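Home Guides Support Downloads Contact

Key Handover and Access FAQ

By Gaétan Chan
Tue 19 April
4 min read

These answers apply to rental units managed through Bilyk and fitted with either a Gromgate cylinder or a Nerkine keypad. Buildings with a front desk follow their own rules for the street door.

How many keys come with a unit?

Two sets. A set consists of one unit key, one mailbox key and one fob for the street door. Additional fobs are issued per named occupant on the lease. Guests are not issued fobs.

Can I have the unit key copied at a hardware store?

No. Gromgate cylinders use a restricted blank. Copies are ordered through the office against the number on the key card. If the card is missing, the cylinder has to be replaced before more keys can be cut. Allow 7 working days for delivery.

What does a lost key cost?

A lost mailbox key is charged at cost. A lost unit key is charged as a cylinder change, unless the key is found before the locksmith is booked. A lost fob is deactivated on the day it is reported, and the replacement is billed with the next rent statement.

Where should keys be kept inside the unit?

Anywhere out of reach of the mail slot and out of sight from the door glass. Do not label a key with the unit number or street address. A color tag or a charm is enough to tell sets apart. 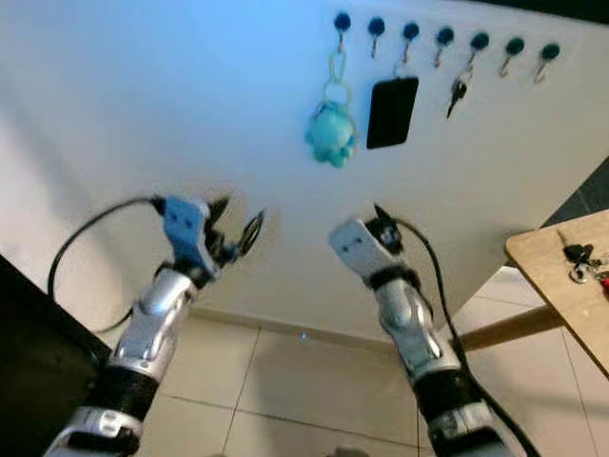 Keys left in the inside of a Gromgate cylinder will block the outside key on models installed before January. Later models have a double clutch and can be opened from both sides at once. The letter D is stamped on the face of the double clutch version.

How do I change the code on a Nerkine keypad?

Hold the bell button until the light turns amber, enter the current code, then enter the new code two times. Codes are 4 digits. The keypad rejects repeated digits and the last code used. It stores up to 100 events, after which the oldest is overwritten.

The keypad beeps but does not open. What now?

A long beep means low battery. Replace all cells together and use alkaline only. A double beep means the code was accepted but the bolt is under load: pull the door toward you and enter the code again.

Does the Omus app replace the fob?

Only on street doors with a gray reader. Black readers do not support phones. Keep the fob active in either case, as the app needs a data connection the first time it is used at each door.

When are keys returned?

By noon on the last day of the lease, all sets together, in the envelope supplied. Keys put through the mail slot are logged as returned when the slot is next emptied.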